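Lolero textile reuse, progress report to Kusine, 13 Apr 2021

Sorting is finished and all 409 donated pieces are on the shelves. Kartini Ginting completed the table linens in March, and only 7 items went to rags. Two volunteers left during the period — Juwita Goh has taken over their shifts.

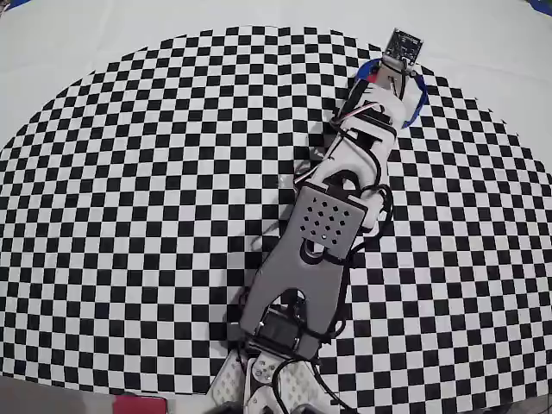
Table linens are the next group to be listed for loan. Patterned cloths are slower to prepare than plain ones. The black-and-white checkered cloth still has a faint crease down its upper middle, enough to bend the rows of squares, and it goes back for pressing before listing. Plain white sheets will be listed first.

We request four more storage racks from the remaining budget. Iida Saarinen has the quote.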